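# Qué hacer cuando la pinza de mano se queda "dormida" a media demostración

Llevo una temporada peleándome con un fallo tonto y ya tengo un procedimiento que me funciona, así que lo dejo escrito antes de que se me olvide. El síntoma es este: estás grabando una tarea de mesa con las dos pinzas, todo parece ir bien, y al revisar la grabación descubres que la apertura de una de ellas se quedó clavada en el mismo valor. Los dedos se movían, pero el registro dice que no. ¡Y ni un aviso en pantalla!

En nuestro caso el culpable era el conector del cable. La pinza derecha perdía contacto un instante, el programa de captura (usamos Jundadach) repetía el último dato bueno y seguía tan tranquilo. Perdimos 310 demostraciones antes de darnos cuenta -- todavía me duele escribirlo.

Para reproducir el fallo me quedé con la tarea de recoger la mesa, la del cuenco y la bandeja, que obliga a cruzar bastante las manos y a tirar de los cables.
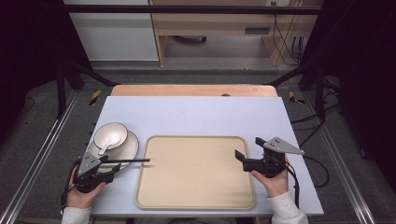 **Furnden, diciembre de 2018**

Vamos con los pasos. Yo los hago en este orden y tardo poco.

## 1. Para y deja las pinzas quietas

Detén la captura desde el programa, no tirando del cable (sí, lo he hecho). Deja las pinzas sobre el tablero y guarda el registro con otro nombre. Si lo sobrescribes, te quedas sin la única prueba que tienes.

## 2. Busca la línea plana

Abre la gráfica de apertura de cada pinza. Una señal sana siempre tiembla un poquito, incluso con la mano parada. Si ves una recta perfecta mientras el contador de tramas sigue subiendo, ya lo tienes. Apunta en qué trama empieza; en mi peor registro era la 4000 clavada, y me pasé media tarde buscando un límite de memoria que no existía.

## 3. Mueve el cable, despacito

Con la captura en modo prueba, abre y cierra los dedos mientras doblas el cable con cuidado:

- primero junto a la pinza,
- luego a media altura,
- y por último donde entra en el concentrador Zadetti.

Si la gráfica se congela en uno de esos puntos, cambia ese tramo. Lo de la cinta adhesiva "provisional" ya lo probé y dura un rato, nada más.

## 4. Dale holgura y sujétalo

Casi todos mis cortes venían de un cable demasiado corto. Estira el brazo hasta el punto más lejano de la tarea y comprueba que el cable no se tensa. Después fíjalo con una brida floja, de forma que el tirón lo aguante la brida y no el conector. Y ojo con los cables que van por el suelo: si tienes que pasar por encima para llegar a la mesa, recolócalos antes de seguir.

## 5. Pon una alarma

Liette Kowalchuk me pasó la idea y es lo mejor de todo el apaño: si la apertura no varía nada durante 2 segundos, que suene un pitido y se corte la grabación. En Jundadach se activa así:

```
vigilar_apertura: si
tiempo_max: 2
accion: detener
```

Al principio me saltaba cada vez que apoyaba las pinzas -- normal, porque había puesto el filtro de ruido demasiado fuerte y me aplanaba la señal buena. Lo bajé y listo.

## Y los datos viejos, ¿qué?

Yo pasé un script por toda la carpeta Zacharias y aparté cualquier registro con un tramo plano. No intenté rellenar los huecos, prefiero repetir la tarea. Me queda por revisar lo de septiembre, que se grabó con otra versión del programa y guarda la apertura en otra columna; cuando lo tenga, subiré también el script.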